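**Thread: Is hand-guided demo data worth the hours? (bagging fruit, two arms)**

**benchrat_18**

We've been at this since February and I'm losing faith. The task is fruit bagging: pick oranges out of a basket, get them into a bag. Two arms on one rail, parallel grippers, one operator driving both by leader arms. The Trelleck write-up says 100 demos gets you a working policy on "household pick and place." We have our 100. The policy picks an orange fine. Then it goes for the bag and paws at it like a cat.

Before I ask for more operator time I'd like to hear from people who have done thin plastic or soft bags by teleop and got something that held up on a bag it hadn't seen.

**mossgate**

Define "working." Every number I've read in these write-ups is on the same table with the same objects, and the person who collected the demos is usually the one resetting between trials. You put the bag down the way you always put it down, and you don't even notice you're doing it.

**Pell_Ortho**

I'll push back a little. We ran Holub leaders on a folding task and the first 100 were junk for us too. Half of them were me learning to drive. We threw those out, kept the later ones, and it got a lot better with less data. How many of yours are from the operator's first week?

**benchrat_18**

Most of them, if I'm being fair. Three operators, and one of them did the bulk of it.

On the bags: we use printed shopping bags with loop handles, laid flat, and the idea is that one arm opens the mouth while the other one brings fruit. Sounds simple. With your own hands you rub the two layers apart with your fingertips and feel them slide. Through a leader arm you get nothing. You watch the fingertips, close, lift, and find out whether you have one layer or two. So the operators pinch and re-pinch, and all that fumbling goes into the dataset as if it were the skill. 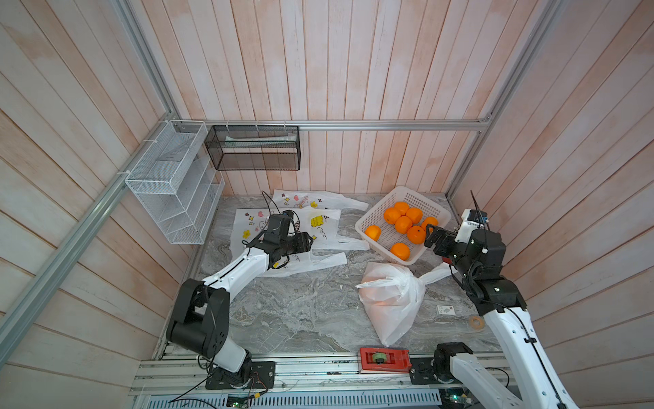 The fruit side has its own version of this. The oranges sit against each other in the basket, so an open gripper coming down on one will often be touching its neighbor. People handle that by going for whichever orange is loosest, and every operator has a different idea of loosest. The policy seems to average them and come down between two.

**mossgate**

So what you've taught it is three people's guesses, blended. I don't see how demo number 300 fixes that.

**Pell_Ortho**

It fixes it if you write a rule down. Ours was "nearest to the right arm first, always." Boring for the operators, but the spread went way down.

**tinsnips**

We did the opposite at Cedasside and grabbed the arm itself. Kinesthetic, motors slack, hands on the links. You feel contact that way, at least. Problem is you need a hand per arm and your body is in every camera view. For two arms and a floppy bag I wouldn't bother.

**mossgate**

Right, and then you replay it with motors on and it sags differently. I've never seen that demoed twice in a row.

**tinsnips**

I have, on rigid parts. Never on a bag, I'll give you that.

**benchrat_18**

Has anyone tried the Lullance grips with the force buzz in the handle? The sales page says "natural touch," so I assume a phone vibrating.

**Pell_Ortho**

Borrowed a set. It tells you that you hit the table. It does not tell you one layer from two. Save your money and fix your start positions first — random bag placement, drawn from a list, so the operator doesn't choose.

**benchrat_18**

OK. Plan is: drop the first-week demos, one picking rule, bag placement from a list, and split the task in 2 so bag opening gets its own data. I still think bag opening is going to fail.

**mossgate**

Post the failures too, please. And have someone who didn't collect the data put the bag down.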